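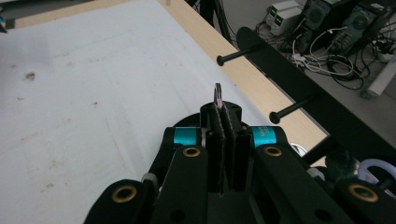

Could visitors try the gripper before the talk? Druradach had been asking that since February, and this section of the Stellgate guide now allows it.

4. Open day: hanging demonstration

4.1 Allow 11 minutes per group.
4.2 Seat the visitor at the near edge of the table.
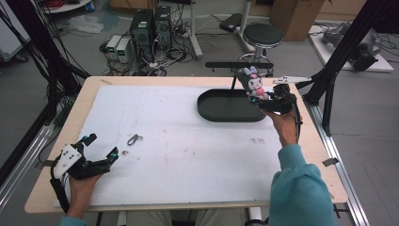 4.3 Start with two-handed practice. Let the visitor open and close both grippers before picking anything up. Then have one hand lift the plush toy over the oval tray while the other stays low near the table, fingers open. Keep each gripper's cable on its own side.

4.4 Close the fingers on the snap hook slowly.

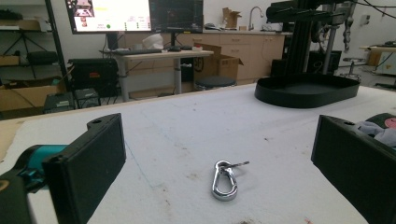
Fig. 3. Snap hook on the tabletop, between the gripper fingers.

CAUTION: Keep bare fingers out of the gap while the gripper is closing.

4.5 Hang the toy and release.
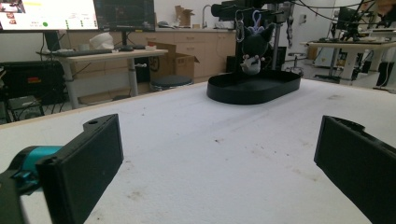
4.6 Finish each turn by backing the gripper away before the visitor lets go of the handle. A good end position has the toy hanging over the tray from its clips, with the open fingers well clear of the stand. Check this before calling the next visitor.

NOTE: Groups larger than 8 should be split. Send the second half to the Kumer table.

Stellgate Open Day Guide | Questions: Valdebenito front desk | Back to top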